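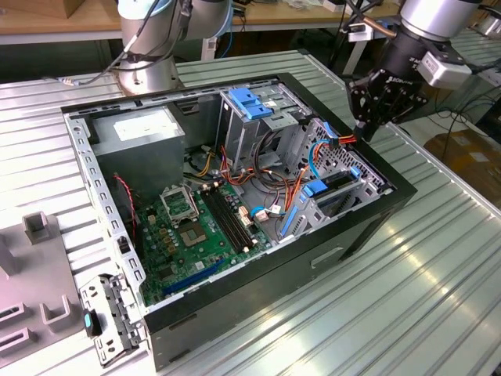
A desktop computer lying open, with the side panel taken off.

Please Print the Stage Times

February 8, 2019

Last month I paid 13 euros to see Sinaga in the hall at Bastberg. The ticket said "doors 19:00". The poster said 20:00. The website of the hall said "evening". I came at half past seven, to be on the safe side, and the first band began at nine.

I do not complain about the music. Sinaga were very good, better than on their second record, which I find a bit too clean. The support band, Drolent, were loud and young and forgot the end of one song, and I liked them too. My complaint is with the 90 minutes I spent standing next to a radiator with my coat over my arm. The promoter knew very well when the bands would play. There was a sheet of paper with all the times on it, taped to the wall next to the sound desk. I read it when I went to buy a drink. It was printed in large letters and it was correct to the minute.

My opinion is simple: this sheet should be public. It should be on the website in the morning of the concert, and on the door in the evening.

I have spoken with several people who organise small concerts and I want to be fair to their reasons. The first reason is always the bar. A small hall earns little from tickets, because the ticket money goes to the bands, the van, the hotel and the sound engineer. What is left for the hall is beer. If the public knows that the first band plays at nine, the public comes at nine, and between seven and nine nobody buys anything.

I understand this, but I do not believe that the calculation is right. A person who has waited too long one time does something else the next time: he comes late for everything. I know many listeners of my age who never see a support band any more. They have learned that "doors 19:00" means nothing, so they eat at home and drink at home and arrive at ten. The hall has lost their two hours at the bar, and Drolent have played for the staff and the girlfriend of the drummer.

The second reason is that times can change. A van stands in traffic, a cable is broken, the drummer has eaten something bad. This is true, and I think every adult person accepts it. Trains are also late sometimes, and the railway still prints a timetable. One can write "times may change" at the bottom and everybody will be content. In my experience, concerts in small halls follow the plan quite well, because the neighbours want silence at eleven.
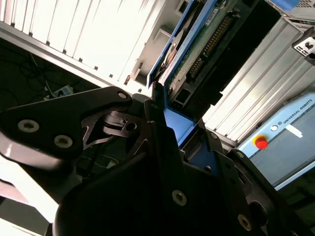
Black metal plate of a robotic gripper, with recessed screws.

The third reason is less often said aloud. Some organisers think that a concert with a timetable loses its magic. One should come, be surprised, stay the whole night. I was once of this opinion myself, when I lived ten minutes on foot from the nearest stage and had no work before noon. Now I live in a village of 1375 inhabitants and the last bus goes at 22:50. If I know that the main band begins at 21:45, I can hear one hour of it and run. If I do not know it, I stay at home, and there are more people like me than the organisers believe. There are parents who pay a babysitter by the hour. There are nurses who begin early. There are people who cannot stand for four hours, and for whom a chair is never there. For all of them a small line of text decides if they buy a ticket.

It can be done well. Fetent, the little festival which takes place every March, has written the complete times on its programme for as long as I go there. The programme is only a folded sheet, grey, not beautiful. But at every stage, also at the smallest, you see people arrive five minutes before the beginning. They have chosen this band. They are awake and a little curious, and the musicians see faces when they come out. I have heard more good first songs at Fetent than anywhere else, and I am convinced that the folded sheet has a part in it.

The hall at Bastberg is an old building. It has the year 1914 above the entrance, and in the corridor hang some programmes from its early years, behind glass. I had much time to study them on that evening. They give the beginning of the concert, the length of the pause, and the hour at which it will be over. One of them even gives the departure of the tram! I do not think that the listeners of those days had less magic than we have.

So I have a request to the halls, also to those I love and will visit in any case. You do not need a new system, and you do not need an app. Take a picture of the sheet beside the sound desk and put it where we can find it. If the bar is then empty at half past seven, open the doors at eight and send the person at the cash desk to eat something first.

I have already bought my ticket for the next evening in Bastberg. It says "doors 19:00". I have written to the hall to ask when the music begins, and I am still waiting for the answer.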